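Lowther Two-Tier Produce Display with Hesach Shopping Basket
From Gatier Shop Fittings

Customer rating: 5 out of 5

When we first started selling fittings for small groceries, farm shops and the little play markets that libraries and children's museums like to set up, the piece people kept asking for was a produce stand that would make a modest amount of fruit look like plenty. The Lowther is what we settled on after a good deal of trying things out, and it has been in our catalog ever since. It has a wide, open lower tray where apples, oranges and peppers can be arranged however you please, and an upper level with divided compartments for the smaller things (vine tomatoes look especially pretty up there). The finish is matte black throughout, and we do love what it does for color! A plain yellow apple looks positively cheerful on it.
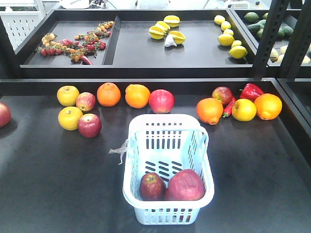
The Lowther in matte black, with the Hesach basket on the lower tray.

The lower tray is deep enough from front to back that you can line your stock up along the rear edge and still leave a good stretch of open space for a customer to set a basket down while choosing. We think of this as the nicest thing about the whole stand, and it's something we missed badly on the narrower shelves we used to carry. If you would rather fill the tray all the way to the front, please do, and it will look wonderfully generous.

The upright posts are slotted, so the upper level can be hung higher or lower to suit your shoppers. Schools and museums usually want it low, and shops usually want it a bit above the waist. Two people can have it together in an afternoon, with time left over for coffee.
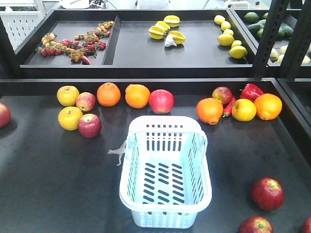

Now, about the basket, which deserves a few words of its own. The Hesach is a molded plastic hand basket in a very pale blue, with slots down the sides and openings in the floor so that crumbs and drips don't collect inside. The single handle stands up in a tall arch for carrying and folds down against the rim when you want it out of the way. One basket is included with every stand, and extras can be added to your order at the checkout. For cleaning, warm water and ordinary dish soap will do nicely, and a soft cloth is all the tray needs. Please skip the scouring pads, as they leave shiny patches on a matte finish.

Our Harilix artificial fruit and vegetables are sold separately, in mixed assortments of apples, oranges, peppers and chilies. They are a great help if you are dressing a window or teaching children to shop, and they'll still look fresh in June when the real thing would have gone soft.
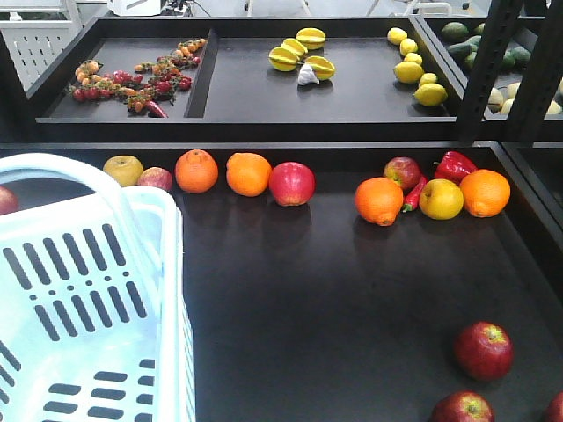 Artificial produce arranged on both sides of the lower tray, with a few apples toward the front.

A good many customers go on to build a whole small store around the stand, and we're always happy to talk that through. White metal shelving in bays makes a bright home for bottles and cans, and a dark counter with a wood-paneled front warms up the other side of the room. Leave a comfortable stretch of floor between the two, wide enough for a couple of shoppers to pass each other with baskets on their arms.
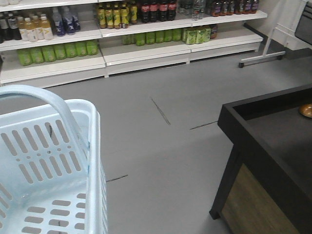 Pierina Cattaneo: We bought the Lowther for our teaching store and the children head straight for it every time. I was worried the black would look gloomy, but the fruit shows up beautifully. My one wish is for a second basket in the box, as we had to order more within a month.

Maximiliano Orellana: Good solid stand. The instructions could use bigger drawings, and I put one post in upside down before I noticed. Gatier answered my email the same evening and were very kind about it.

Item number: 46-500
Included: two-tier stand, divided upper tray, one Hesach basket
Sold separately: Harilix artificial produce, extra baskets, wall shelving, counter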